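Putelden Opens Sponsor Pages to Local Businesses

Putelden, the resource site for families teaching their children at home, will begin taking paid listings from small businesses in December. The site has run without advertising until now.

Listings will appear in the monthly newsletter, which goes to 2,000 households, and on a new sponsor page that can be searched by school subject and by grade. Tutors, museums, music teachers, used-book sellers and summer programs can all apply. Test-prep companies can apply too, but their listings will be kept to the high school section.

A basic listing costs $32 a month. A larger one, with a logo and a link, costs $47. Businesses that already give a discount to homeschool families will get their first 2 months free. 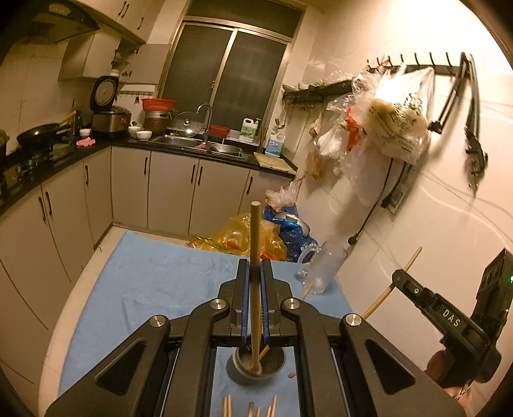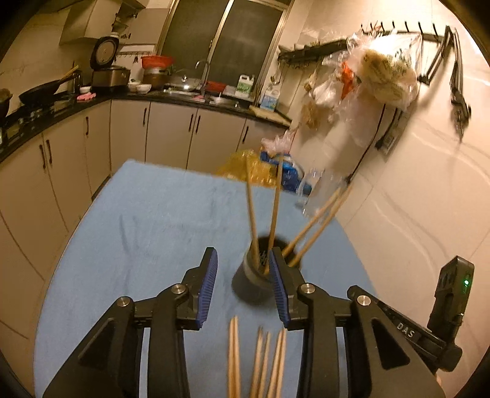 Wooden chopsticks in both photos, with a small bowl in the first and a dark holder in the second.

The first sponsors to sign up are Brimenano, which sells math workbooks for middle school, and Onia, an online writing course for teens. Zhuravel, a language program with live evening classes, has reserved a spot for the spring term.

Putelden said the money will pay for web hosting and for keeping its transcript templates free. The site had looked at charging parents for the templates last year but dropped the plan after readers objected.

Sponsors will have no say in reviews - those will still be written by parents, and paid listings will be labeled. Families who would rather skip the ads can ask for a plain version of the newsletter from their account page.

Applications are open now on the site. Listings sent in by noon on the last day of the month will run in the next issue.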